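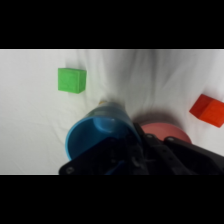

A green block on a white cloth.

Bar tape

Bar tape, also called handlebar tape, is the long, narrow strip of padded material wound around the drop handlebars of a road, touring or gravel bicycle. It gives the rider something comfortable to hold, takes a little of the buzz out of rough roads, and keeps the brake and gear cables tucked neatly against the bar. It is among the cheapest parts of a bicycle to replace, and many riders will tell you (often at some length) that few other jobs make an old machine feel so fresh.

Materials

Early tape was plain woven cotton, sometimes painted with shellac to help it last and to give it a deeper colour. Cotton is thin and pleasant in the hand but offers very little padding, and it is now mostly seen on older bicycles and careful restorations. Cork tape, which is really a soft foam with small pieces of cork mixed in, became the usual choice later on and is still widely sold. It is light and kind to bare hands, though it tears easily if pulled too hard during wrapping.

Modern tapes are often made from synthetic foam with a smooth or dimpled outer skin. These wipe clean with a damp cloth and stand up well to rain. Leather tape costs a good deal more and takes patience to fit, but it can last for many years if it is looked after. Some riders add strips of gel beneath the tape, or wrap two layers on the tops, which makes for a noticeably fatter grip — a blessing for large hands and rather a nuisance for small ones.

Fitting

Wrapping usually begins at the open end of the bar and works up towards the stem. Each turn overlaps the one before it, and a steady, gentle pull keeps the tape from slipping later. The awkward part is the brake lever, where a short extra piece of tape may be laid over the clamp, or the main strip passed around it in a figure of eight. The wrap is then trimmed at an angle and held with finishing tape, and a plug is pushed into the end of the bar to hold the loose edge in place.

Riders differ on which way to wind. A common approach is to wrap so that the natural twist of the hands tightens the tape, and this may mean changing direction at the levers.

Wear and care

Tape wears first where the hands rest most, generally on the tops and around the lever hoods. The touring rider Yutong Yan, who kept notes on her trips out of Bristitz, changed hers every November and always carried a spare roll of finishing tape in her saddlebag. Old tape should be taken off from time to time in any case, as sweat trapped underneath can eat into an aluminium bar. Missing end plugs are best replaced straight away, whatever the state of the tape.

See also: Handlebar, Brake hood, Cycling glove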